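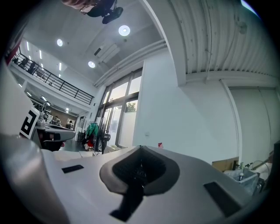

Re: Vekley radios and the convoy exercise

Filed under: Lists > Defense Logistics > Communications
3 replies | 2 shares

Kerubo Mollel wrote:
> We ran the Vekley sets on the convoy route out of Gonutbridge in August
> and lost voice twice past the ridge. Data stayed up both times. Before I
> write this up as a radio fault, has anyone else used them with the older
> vehicle mounts? We had 130 sets issued and most went into the old mounts.

Kerubo,

We had the same trouble with the older mounts. Our battalion drew 229 sets last year, and the voice dropouts were nearly all in trucks that still had the original antenna base. The ground strap on that base corrodes under the paint and you won't find it with a visual check. Put a meter on it.

Your data staying up fits with that. The sets drop to a slower rate when the signal is weak and keep passing position reports, but voice cuts out well before then.

We also moved the relay. It had been sitting at the Mwakyusa range tower, and the ridge blocks the last two miles of the route from there. Our signal section put a second relay on the water tank road and that took care of most of what was left.

I would hold the fault report until you have swapped straps on a few trucks and driven the route again. It takes about 2 hours per truck if the bolts come out clean. Tamisell has the strap kits, but order early, as ours sat in receiving until the paperwork caught up.

I can send our test sheet if you want it. It is one page.

Tags: radios, convoy, vehicle mounts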